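Speaker notes – school meals and small farms
Covadonga Gallardo, 4 December 2018

Slide 1. Say hello. Wait for the latecomers, who will want the chairs at the front and pretend they don't.

Start with the title, which promises "lessons." There are two. The rest is what we got wrong, and it's the longer part of the talk.

Slide 2. Sqalli district. 487 families in the program, 196 of them growing enough to sell. The plan was to buy beans and millet from the second group and feed the children of both. On paper this took one arrow. I still have the paper.
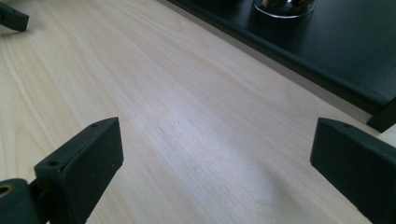 Pale wood, with one small dark speck.

Slide 3. The buying. Amis handled contracts, Cedex handled trucks. Each believed the other handled sacks. Pause here, people who have run a food program will laugh, the donors will write it down.

First delivery was due in August, at the end of the lean season, when farmers have the least to sell and schools are closed. We had picked the month ourselves, in a meeting.

Slide 4. What changed. We paid on delivery, in cash, at the village scale. Before that farmers waited for a bank transfer and meanwhile sold to the trader, who is no saint but does carry money. Almost 340 households sold to us in the second year. Don't say "empowered." If someone asks whether they were empowered, say they were paid.

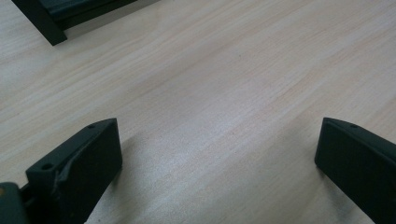
Slide 5. Meals and attendance. Girls' attendance went up at the schools with kitchens, and also at a few without, so go gently with the claim. The Bremico evaluation put the gain down to lunch, to a new road and to "community ownership," in that order. A bright number does to a report what glare does to a pale tabletop: the middle goes nearly white and you stop seeing the grain. Ask them to look at the edges, meaning the 128 children who enrolled and left again before the spring term. We have no good answer on those. Say so and move on.

Slide 6. Costs. Skip if short of time. Skip anyway if the man from the ministry is awake.

Slide 7. Questions. Someone will ask about scaling up. Drink some water first – then go back to slide 3 and talk about sacks.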